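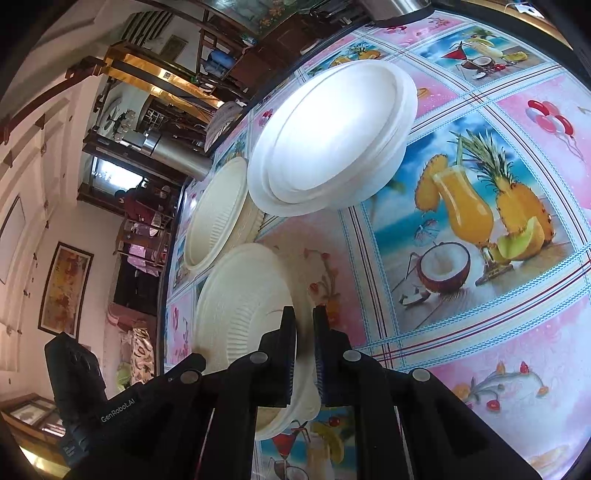
La pinza de mano con la pila de platos de papel, sobre el mantel de los cócteles

Pinza de dedos paralelos para vajilla ligera: ¿cambio los dedos o cambio la pinza?

Preguntado por Duangjai Kongkaew en Pinzas y efectores

Hola a todos! Llevo desde abril comparando pinzas de mano para grabar tareas de mesa (poner, recoger, apilar) y me he atascado con lo más tonto del mundo: los platos de papel. La de la foto es de dos dedos paralelos, plástico negro mate, y con los boles de plástico blanco me apaño bastante bien porque el reborde da donde agarrar. Pero con los platos de borde ondulado, los de color crema, es una lotería. Si pellizco la pila por el canto me llevo varios platos a la vez, y si intento coger solo el de arriba, el dedo de dentro lo dobla y se me escurre.

También he probado una Fendia que me prestaron, con dedos más finos y la punta en cuña. Esa separa mejor los platos, pero los boles se le giran en cuanto los levanto, así que gano por un lado y pierdo por otro. Hice una tanda larga con cada una, siempre sacando un plato de la pila y dejándolo en la mesa, y la Fendia me salió claramente mejor en platos y peor en todo lo demás – tampoco es que mi método sea muy científico, lo reconozco.

Mis dudas son dos. ¿Merece la pena imprimir dedos nuevos para la que ya tengo o me paso a la otra? Y si imprimo, ¿qué material ponéis en la cara de contacto? El presupuesto es casi 800 euros, pero de ahí tiene que salir también un segundo soporte de cámara, que con el mantel brillante los reflejos me están volviendo loca.

3 respuestas

Ehab Lamrani
Respuesta aceptada

Yo no cambiaría de pinza todavía. Me pasó algo muy parecido con filtros de café y lo arreglé con dedos asimétricos: el de fuera ancho y con una lámina de silicona blanda, el de dentro rígido, con la punta rebajada en cuña. La cuña entra entre el primer plato y el segundo y la silicona hace de tope. Los imprimí en PETG y la silicona la pegué con cinta de doble cara, porque con cianoacrilato se me despegaba a los dos días.

Dos cosas que me costaron tiempo:
Mira bien cómo va atornillado el dedo antes de diseñar nada. Yo di por hecho que la separación entre tornillos era la misma en los dos lados y tuve que repetir la pieza.
Entra inclinada. Si bajas en vertical sobre el borde ondulado, la cuña se mete en la onda y arrastras dos platos seguro. Con unos 13 grados de inclinación a mí me iba bien, pero depende mucho de la onda.

Con los boles la asimetría no me dio problemas, quizá un poco más de giro si lo coges muy lejos del centro. Para los reflejos prueba primero con un polarizador delante de la lente y baja la exposición a mano, antes de gastarte dinero en otro soporte.

Panya Luangrath

Usa ventosa y te olvidas.

Amirul Santoso

Lo de la ventosa en papel ondulado no lo veo, pierde vacío por todos lados y además ella está grabando con pinza de mano, sería otro montaje entero. Yo tuve la Fendia una temporada y la devolví por lo mismo que cuentas, los objetos redondos bailan. Luego pasé a unos dedos Kaewkla flexibles, de los que se curvan al apretar, y para platos sueltos van bien, pero en la pila no distinguen nada, aprietas y viene el taco completo. Si tu tarea es separar, cuña. Si es mover la pila entera, los flexibles sin dudarlo.

Ah, y airea la pila antes de cada toma! Los platos recién sacados del paquete vienen pegadísimos y te falsean la comparación entre pinzas.

Comentario de Duangjai Kongkaew
Gracias!! Lo de airear la pila ni se me había ocurrido, así que voy a tener que repetir las tandas de las dos pinzas, qué pereza. Empiezo por la cuña de Ehab. ¿Alguien tiene un archivo de partida o la dibujo desde cero?

Comentario de Ehab Lamrani
Te paso el mío por privado esta noche. Va sin los agujeros, eso lo tienes que medir tú en la tuya.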